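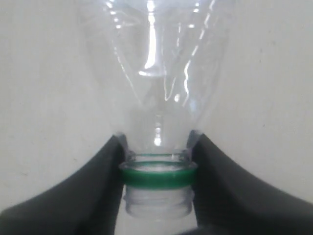
Why do my clear plastic bottles come out of storage smelling stale, even though I washed them first?
Moisture left inside a closed bottle is the usual cause. Wash the bottle, let it drain completely, and keep it with the cap off until you need it.

Ticket 268
Product: Wolano refill bottles, clear plastic, screw neck
Category: Cleaning and storage
Status: Closed
Opened: 1 November 2020

Problem as reported

I bought a case of 18 Wolano bottles in August for drinking water and homemade iced tea. We used them for a few weeks, then I washed them all, screwed the caps on and put them in a tote in the hall closet. I opened the tote this morning and every bottle I tried has a stale smell when the cap comes off. A few also have a cloudy look on the inside near the shoulder. I rinsed one with hot tap water and it still smells. I don't want to throw out the whole case if they can be saved.

Other details: city water, fairly hard. Dish soap is Ziller, the unscented one. No dishwasher.

Reply 1 - support

Thank you for the details. Please check these before doing anything else.

Smell the cap and the bottle separately. Caps hold odor longer than the bottle does, especially under the liner.
Run a clean fingertip or a cotton swab around the inside of the neck. Tell us if it feels slick.
Look at the cloudy part in daylight. Hard water leaves a dry, whitish haze. Soap leaves a film that wipes off on a swab.
Look for any dark spots. If a bottle has them, set it aside and don't drink from it.

Please don't use very hot or boiling water on these. The plastic is thin and the neck can pull out of shape, and after that the cap won't seal.

Reply 2 - customer

Checked six of them. The caps smell worse than the bottles. Two of the bottles hardly smell at all with the cap off for an hour. The neck is slick on most of them, right where the threads start. The haze is dry and doesn't wipe off. No dark spots on any.

The one I rinsed with hot water seems fine. The cap still goes on straight.

Reply 3 - support

That sounds like two separate things. The slick feeling at the neck is most likely soap residue, and the haze is most likely minerals from your water. The smell comes from closing the bottles before they were dry.

For the soap and smell:
1. Take off all the caps and soak them in warm water with 2 tablespoons of baking soda for an hour.
2. Fill each bottle a third of the way with warm water, no soap. Cover the neck and shake hard. Empty and repeat until there are no bubbles.
3. Go around the threads with a soft bottle brush. The Provoritz narrow one fits this neck. An old toothbrush works on the outside of the threads.

For the haze:
4. Pour 200 ml of plain white vinegar into the bottle, cap it, and lay it on its side. Turn it every few minutes for half an hour.
5. Rinse several times with cool water.

To dry:
6. Stand the bottles neck down on a rack with air under them. Flat on a towel is not enough, the neck gets sealed against the cloth and the water stays in.
7. When they stop dripping, turn them upright with the caps off and leave them overnight.

Reply 4 - customer

Did four as a test. Vinegar took the haze off three of them. The fourth still has a faint patch. No smell from any of the bottles this morning, but two caps still have a little.

I don't have a rack that holds them neck down. They fell over on the regular dish rack, so I propped them in the Vainio drainer I use for glasses and that held them up - not perfect but it worked.

Can I reuse the vinegar for the next bottle?

Reply 5 - support

You can use the same vinegar for several bottles in a row. Change it when it looks cloudy. The patch that stayed may be fine scratches, and vinegar won't change those. The bottle is still usable as long as the inside feels smooth. If you can feel the scratches, use it for watering plants or recycle it.

Repeat the baking soda soak on the two caps overnight. If they still smell after that, replace them. We can send caps on their own, no need to buy bottles.

For storage, keep the caps in a paper bag in the same tote and leave the lid of the tote slightly open.

Reply 6 - customer

All done. Recycled one bottle that had rough scratches near the bottom. Caps are fine after the second soak except one, so please send one cap. You can close this.

Resolution

Cause: bottles capped while damp, soap residue at neck, mineral haze.
Fix: baking soda soak (caps), plain water shake, vinegar for haze, drained neck down and aired overnight.
Parts: one replacement cap sent, no charge.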